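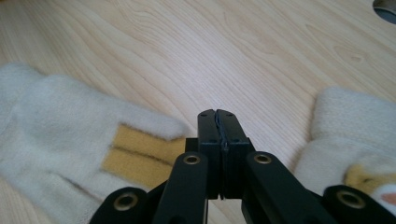 Un plateau en bois clair, avec son veinage et son petit tourbillon en forme de nœud.

Entretenir une table en bois sans y passer sa vie

Les taches d'eau d'abord. L'auréole blanche laissée par un verre n'a rien d'un drame : l'humidité est restée dans la finition, pas dans le bois. Un fer tiède, sans vapeur, sur un torchon de coton sec, par passages de quelques secondes. On soulève, on regarde, on recommence. Les impatients qui montent le thermostat auront une auréole en forme de fer, ce qui a le mérite de l'originalité.

L'auréole noire, elle, a traversé. Comptez sur un ponçage, ou sur un joli vase.

Pour le gras, terre de Sommières, une nuit entière, puis la brosse douce. Ma voisine Pirjo Pesonen ne jure que par le talc et je n'ai plus la force de la contredire.

Le vinaigre blanc, que l'on recommande désormais pour tout, y compris sans doute les chagrins d'amour, ternit les cires et attaque certains vernis. Un chiffon à peine humide, une goutte de savon noir, on essuie dans le sens du fil. C'est moins spectaculaire et ça marche.

Côté huile : 2 couches fines valent mieux qu'une épaisse qui collera aux coudes jusqu'en mars. Laissez pénétrer un quart d'heure, essuyez tout l'excédent, attendez le lendemain pour la seconde. Les chiffons imbibés d'huile de lin se mettent à sécher dehors, bien étalés — jamais en boule dans la poubelle, ils peuvent prendre feu tout seuls.

Pour les rayures légères, le cerneau de noix frotté en biais dépanne sur un bois foncé. Sur un bois blond, il fait surtout une rayure brune. Préférez une cire incolore, et mangez la noix.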